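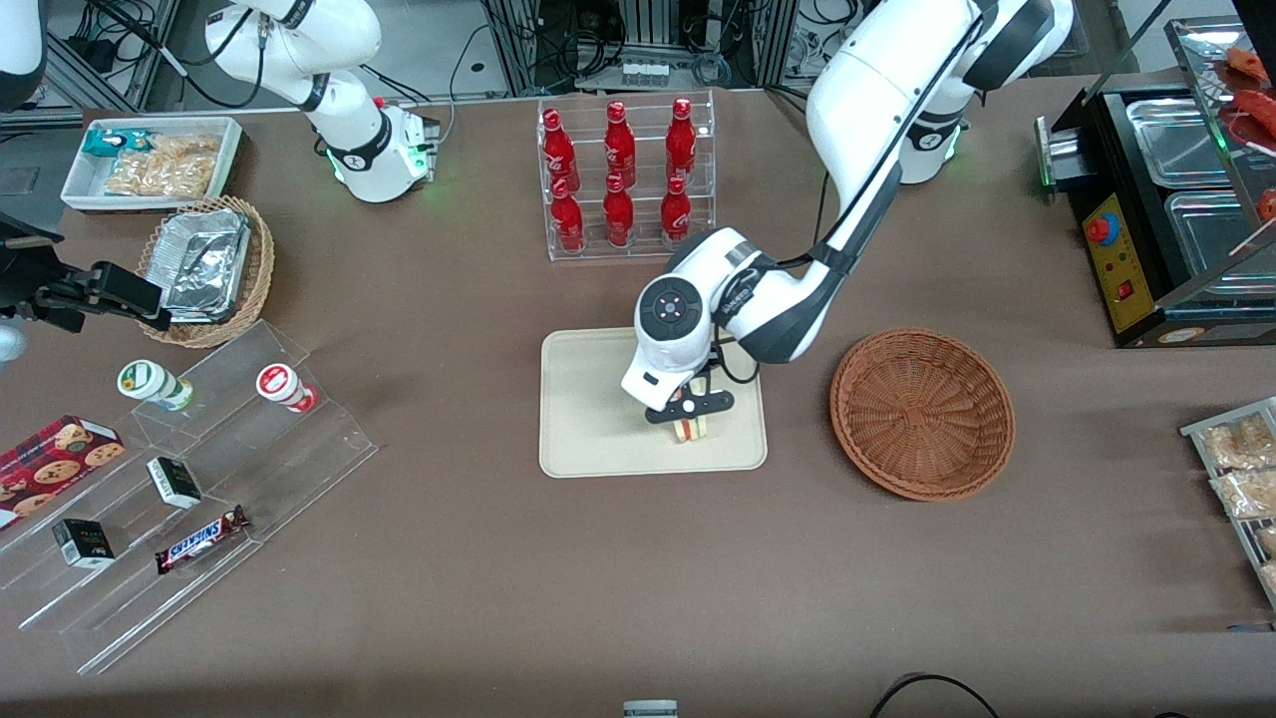 Service table with sandwich tray, bottle rack, snack tray and wicker basket.

Setting a Self-Service Sandwich Table

Catering Guidance for Staff and Event Hosts
Kamath Conference House, Hospitality Services
Revised 15 October 2018

Purpose

This guide explains how to lay out a small self-service table for a working lunch or an afternoon break. It applies to all meeting rooms on the ground floor and to the Lurnia Room upstairs. Hosts who bring their own food are asked to follow the same layout, as room staff clear and restock tables according to it.

The guide covers cold food only. Hot food is served from the main counter and is described in a separate guide available from the hospitality office.

What You Will Need

One table with a plain, wipeable top
One rectangular tray for sandwiches
One stepped rack for bottled drinks
One wicker basket for bread rolls or whole fruit
One shallow tray for packaged snacks
Serving tongs
Small plates and napkins
Food labels and a marker
A clean cloth and food-safe surface spray

Trays, racks and baskets are kept in the pantry beside the service elevator. Please sign for them in the equipment book and return them to the same shelf.

Step 1. Prepare the table

Place the table where guests can reach it without crossing in front of the speaker or blocking a door. Leave enough room for a wheelchair to pass on the guest side.

Spray the top, wipe it from the back edge to the front, and let it dry fully before setting anything down. A tablecloth is not required. If the host has asked for one, choose a cloth that stops well short of the floor.

Step 2. Position the sandwich tray

The sandwich tray belongs in the center of the table, with its long side facing the guests. Set the empty tray down first. All other items are placed in relation to it, and moving a full tray later tends to disturb the food.

Step 3. Set up the drinks rack

Stand the stepped rack directly behind the sandwich tray. Check that it sits flat and does not rock. Load the back step first and then the front step, so that your sleeve does not catch on bottles already in place.

Turn each bottle so that its lettering faces the guests. Bottles on the front step should stand in line with those behind them. A rack with two rows of three is sufficient for a small meeting. Keep reserve bottles in the refrigerator and bring them out as spaces appear.

Glass bottles must never be stacked or laid on their sides. If the room is to be used by children, ask the office for cans or cartons instead.

Step 4. Add the basket

Place the wicker basket to one side of the sandwich tray. Inspect the weave for loose ends and crumbs before use. Shake the basket over the sink and brush out the floor of it with a dry brush. Wicker should not be soaked or put through the dishwasher.

Line the basket with a folded napkin if it will hold unwrapped rolls. Whole fruit may be placed in it without a liner. The basket should be filled shortly before guests arrive.

Step 5. Lay out the snack tray

Packaged snacks go on the other side of the table, toward the back. Lay the bags flat with the printed side up. Do not pile them above the rim of the tray, where they slide off easily.

Keep wrapped bars and larger packets together at one end and clear bags at the other. Guests with allergies need to be able to read the ingredients, so packets should be left sealed and should never be emptied into a bowl.

Step 6. Plate the sandwiches

Wash your hands and put on fresh gloves. Use tongs for any sandwich that is not wrapped. Hold each one lightly across its width so that the filling stays in place, lower it close to the surface of the tray, and release it gently.

Begin at the middle of the tray and work outward. Keep the cut sides facing the same way. Meat, fish and vegetable fillings should be kept apart, with a separate pair of tongs for each. Where the order includes vegan or gluten-free items, use a second tray with its own label.

Small sandwiches are easier to serve and produce less waste. For a group of 14, our kitchen cuts each round into quarters.

Step 7. Label and check

Write one label for each filling and stand it in front of the food it describes. List common allergens in capital letters. Labels prepared by an outside supplier, including those from Plunitz Bakery, should be compared with the delivery note before they are set out.

Walk around to the guest side and look over the table once more. Every item should be within reach without leaning across the sandwiches.

During Service

Sandwiches should remain out of refrigeration for no more than 2 hours. Write the time they were set out on the back of the room sheet. Anything left after that time must be discarded and may not be returned to the kitchen.

Replace a tray that is running low with a fresh one. New sandwiches should not be added on top of old ones. Empty bottles may be collected between sessions, when guests are away from the table.

Clearing Away

1. Remove food first and drinks second.
2. Return sealed snacks to the pantry and check their dates.
3. Wash the trays and the rack in warm soapy water. Use a soft cloth on clear plastic, which scratches easily.
4. Brush out the basket and leave it uncovered overnight.
5. Wipe the table and report any damage in the equipment book.

Requests and Questions

Orders for more than 31 guests require a second table and should be sent to Benjie Tan in the hospitality office. Questions about allergens should be directed to the kitchen supervisor, Venkatesh Rao, extension 195. Equipment for events held outside the building may be reserved through the same office, subject to availability.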